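Hi all, notes from the October session on turn order and pacing. I've typed these up from my scribbles, so a few bits are longer than what I said out loud and a few are shorter.

## Where we left off

Last time you brought in your first rough versions of a race game. Most of you had the same trouble: it plays great with two people and drags horribly with four. So let's talk about waiting.

Take Skadier, the little dice game I keep using in class. Each player rolls, moves one token, and can bump somebody back to start. With two players a turn comes back to you almost right away. With four you're sitting through three other people's decisions, and if one of them is a thinker (every group has one!) you've wandered off to get a snack.

Things you can try:

- **Put a timer on the turn.** The online version of Skadier started at 60 seconds and ended up at 9. Nine sounds brutal, but a roll and a move is a small choice.
- **Give waiting players something to do.** In Clatberg you can trade cards while somebody else is moving. It's messy and people love it.
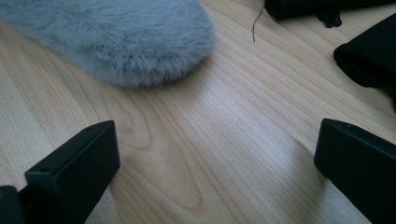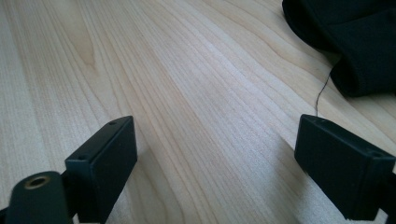 - **Let turns overlap.** Everybody picks in secret, then everybody reveals. You lose some of the bumping drama, so think about what your game is really about before you go this way.

## Reading your playtest logs

Raluca Matei sent us the logs from Jimach, her word-tile game, and they're on the course page. There are 1,315 matches in there, so please don't try to read them one by one. Sort by match length first and look at both ends. The very short ones are mostly people quitting, and I'd like you to figure out which turn they quit on.

One warning about averages. If half your players finish fast and half crawl, the average lands on a match that hardly anyone played. Draw the chart, even a sloppy one on paper.

## Catching up from behind

We ran out of time on this, so just the short version. Players who fall behind need a reason to stay, but if you help them too much the leader feels robbed. Anghel handles it with an extra roll for whoever is last, once per game, and you choose when to use it. I like that a lot – you get a decision as well as a boost.

## For next time

1. Play your own game 5 times with the most people it allows. Write down every time someone picks up their phone.
2. Change one rule. Only one, please!
3. Play again and bring both sets of notes, plus the rules on a single page.

If your game only works with two players, that's fine, tell me and we'll find you a different task.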